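Data Library > Household Textiles > Gift Wrapping > README

**Kestance Gift Wrapping Set: Data Card**

July 18, 2026
By the Kestance documentation desk

## 1. Scope

The Kestance set covers the handling of soft wrapping goods at home: cloth, paper, bags, ribbon and bows. It was prepared at the Lastavwood site and contains 1,893 pictures in 16 folders. Each folder corresponds to one wrapping task. Boxes, tape and scissors are outside the scope of this release and are held in the Todorova set.

## 2. Materials

Wrapping goods are recorded under a plain color word and a plain material word. Where the material cannot be settled by eye, the entry reads "soft sheet" and no further guess is made. Ribbon is always entered separately from the goods it lies on, including when the two are close in color, as with red on orange.

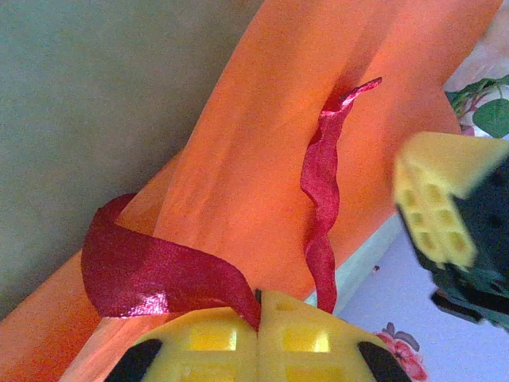
Keteo asked whether a ribbon that has not been tied should be entered as a bow once it has a loop in it. It should not. The word "bow" is kept for a finished knot with at least 2 loops. A single loop is entered as "ribbon, looped," and a free end is entered as "ribbon, tail."

## 3. Folds and creases

Annotators distinguish between:

- **fold**: the material turns under or over itself
- **crease**: a line or ridge in a single layer
- **bunching**: several folds too close together to be marked one by one

Printed table coverings are entered as background. Flowers and other printed motifs are not labeled as objects. 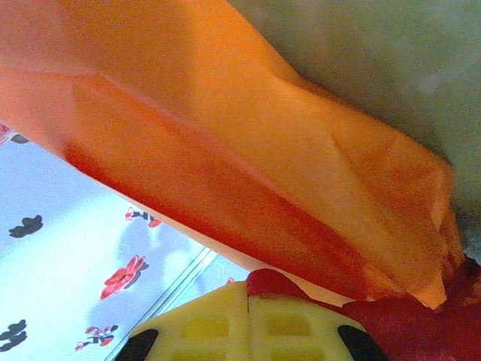 Household Textiles Team | Data Library

## 4. Known limits

Orange and red goods make up a large share of the set. Bright light turns orange toward peach in places, and users who sort by color should allow for this. Pale green and gray-green were merged into one label in October and have not been separated again.

## 5. Changes in version 3

- "Satin" withdrawn as a material word; "glossy" is used for surface only
- Folder names shortened
- Duplicate entries for gift bags removed

Corrections should be sent to the team with the folder name and entry number.

**Comments (3)**

**ribbonbox:** Are tails measured along the ribbon or straight across? The card doesn't say.

**Household Textiles Team:** Along the ribbon. The wording will be added to Section 2.

**mt_paper:** Please bring back the old folder names, at least as a lookup table. Half of my scripts depend on them.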